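Home > Cleaning > Bathroom > Laundry > Sheds
4 min read
27 comments

Shower mats: keeping the slimy underside at bay

Quick one this week, I've got a house full and the good shower is the only shower.

Rubber bath mats. The ones with suckers underneath. Everyone buys one, everyone puts it down, and then it stays down till somebody lifts a corner and gets a fright. Pink slime, grey slime, sometimes a bit of black round the cups. Ours got to that stage in April and I've been fussy ever since.

First thing – lift it every day. Last one out of the shower does it. Peel from a corner, slow, don't yank it from the middle or you'll tear a sucker off. Once a couple go, that end starts creeping and you may as well bin it.

Hang it over the screen or the tap, suckers facing out. If you've got a rail, use the rail. Not folded, the fold stays wet and it'll take a crease. Not flat over the edge of the bath either, tried that, just grows the slime somewhere new.

Weekly wash, what I do:

Bucket, 2000 ml warm water. Not boiling, rubber goes wavy at the edges and never sits right again. Add 500 ml white vinegar, cheap stuff from the supermarket. Mat in, bumps down, suckers up. Leave it while you do the basin and the toilet. Then an old nail brush round each cup, and a toothbrush for the gaps between. Rinse under the shower, both sides. Shake it outside if you've got an outside.

Do NOT put bleach in after vinegar. Or before. Or in the same bucket that you didn't rinse. If it's properly black and you want bleach, do it another day, follow the bottle, window open, clean bucket. 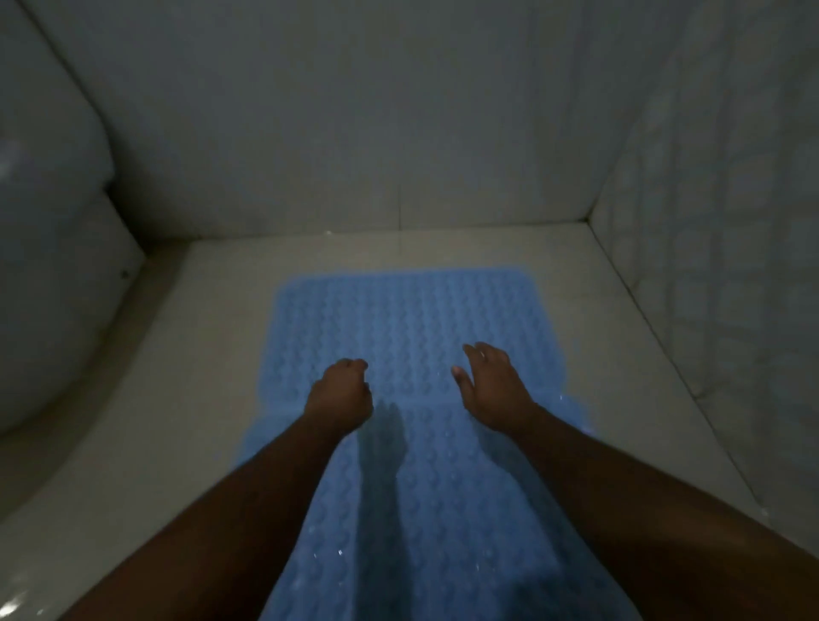 Putting it back is where most people go wrong. Tiles need a wipe first, soap scum stops the suckers gripping no matter how new the mat is. I go over the floor with dish liquid and a stiff brush, rinse well, squeegee. Then a bit of clean water on the tiles, lay the mat from one end and press down with flat hands as you go. Heel of the hand in the corners. Then try to slide it with your foot while you're holding onto something. If it moves, up it comes and start again.

Small tiles are a pain by the way. Suckers landing on grout lines don't hold, air gets in. Shift the mat a little one way or the other and see if more of the cups land on tile. Textured or pebbly floors, forget suckers altogether, get the drainage sort made for it. And keep it clear of the waste, had a lovely little flood from that one.

Machine wash? Check the label. Mine says cold is fine so it goes in with two old towels, gentle, hardly any powder, no softener. Softener leaves a film and then you're skating. Never the dryer, don't even think about it. Don't leave it baking on the line in full sun all arvo either, the colour goes and the rubber gets stiff. Shade is plenty.

Brands, since people ask. Had a Plorkier for years, decent grip, thin. My sister swears by her Duver. The De Graaf one I thought was overpriced and it smelled of tyres for a fortnight. If a new one stinks, soak it overnight in plain water with a good shake of bicarb and hang it outdoors, it does pass.

When to chuck it: suckers missing, edges curling, black that won't shift after two goes, or that tacky feel rubber gets when it's perishing. Old ones get cut up here and go under pot plants, or in the boot under the gumboots. Kitchen scissors will do it but they wont thank you.

Next time grout, and the 10 minute screen clean. Off to find the nail brush, someone's had it for their bike.

27 comments

Corey Tuhiwai
Dish liquid on the tiles first, did the trick. Ours had been sliding for months and I was blaming the mat.

Efe Abubakar
Can you do the vinegar soak with the natural rubber ones? Got a Nirko and the tag's fallen off.

Share 41 | Save | Print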